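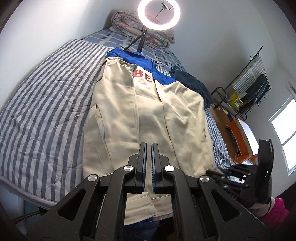
Figure 4. Jacket laid lengthwise, collar toward the ring light, gripper and robotic hand at the hem end.

Section 4: Teaching a Jacket Fold

Jackets are where the Otmont folding line starts to get fun! Once the line has learned yours, it takes over the long runs, and your finishing crew gets to spend its shift on repairs, stains and odd pieces (the work people at our Skultham laundry kept telling us they never had time for).

Before you start, tell the crew which garment you are teaching. Whoever folds it best by hand should lead.

1. Spread the jacket front side up, collar pointing away from you. Leave small creases alone. The line needs to meet them too.

2. Turn on the ring light and check that the chest and hem are both well lit.

3. Open the gripper fully and bring it to the hem. Look over the blue finger pads and replace any that are peeling.

4. Move the second hand in from the side and wait for a steady green light.

5. Fold at your normal working pace, then lay the jacket flat again and repeat. Plan on 48 folds per garment type.

6. Save the set under the garment name and the name of the person who led it.

CAUTION: Keep cables clear of your wrists and sleeves before every fold.

NOTE: Swap leads after 39 minutes at most. Xuân Giáp, who runs the Skultham evening shift, rotates everyone through, and the new starters love it. Their corrections go straight into the next set, so please write them down, even the grumpy ones!

If the line still misses sleeves after a full set, go to Section 5, Correcting a Fold.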